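Skindale Shared Meals: interim report on the second grant year
Prepared for Brigitta Pfister, grants office, by Evangelia Tsolakis
21/08/2019

You asked for a plain account of whether the money is doing what the application said it would. My answer is partly, and I would treat the good numbers below with some care.

Meals served
The Skindale kitchen served 838 meals in the period. The application promised more people eating together, and the meal count does not tell us whether that happened. Aliki Tzanetos went back through the signing-in sheets and found 251 different names. A good share of those came once. I have read reports from other projects that would turn 838 meals into 838 people helped, and I don't want ours to be read that way.

Bavham is weaker. The sessions there drew 62 people, most of them already coming to Skindale on the bus. Opening a second site was meant to reach households that could not travel. I can't find evidence that it has. Despina Rallis, who runs the Bavham sessions, disagrees with me and thinks the January start was too cold and too dark to judge by. She may be right, but we said much the same about the first winter at Skindale.

Cooking lessons
The lessons were added at the request of your office. Attendance held up better than I expected. Whether people cook differently at home afterwards is another matter. We handed out a form with five questions, and nearly everyone ticked the top box for all of them, including the question about a lesson that had been called off. I have left the form results out of this report.

Engelbert Pichler has rewritten the lessons around one large pot of soup or stew, on the grounds that few people own more than one decent pan. It makes for a duller course and probably a more useful one.

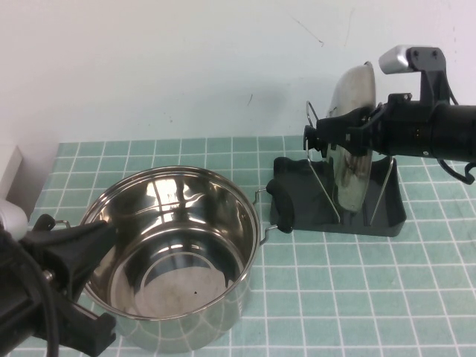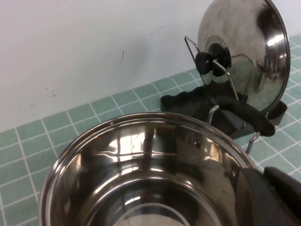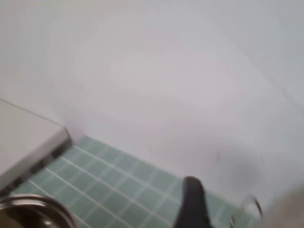
Stock and booking system
The Modurex booking package was sold to us as a way of cutting waste. It costs 518 pounds for the year. It does send reminders, and the reminders do seem to bring people in, but the supplier's claim on waste rests on kitchens that throw away far more than ours ever did. We weighed our scraps before and after. The difference was too small to mean anything, and one of the two sets of weights was taken on scales that stick.

I would not renew it without a lower price. Aliki would keep it for the reminders alone. A shared phone and a list might do the same job, and we intend to try that at Bavham before the contract runs out.

Partner work
The cafe Ra offered surplus bread and vegetables under a loose agreement. Bread has come regularly. The vegetables have come twice, and one delivery was entirely celery. The budget line that assumed a saving on fresh food should be put back to its old level, and a revised sheet is attached.

Requests
We ask for permission to move the unspent Bavham publicity money into travel costs, so that people can be brought to Skindale if the second site closes. We also ask that the target for the final report be changed from meals served to people who come at least four times. It will give a lower figure and it will be harder to collect. Despina has agreed to keep a proper register at Bavham from the next session, and Aliki already has one going at Skindale.

The accounts to the end of last month are in the second attachment. The line marked "sundries" is mostly tea.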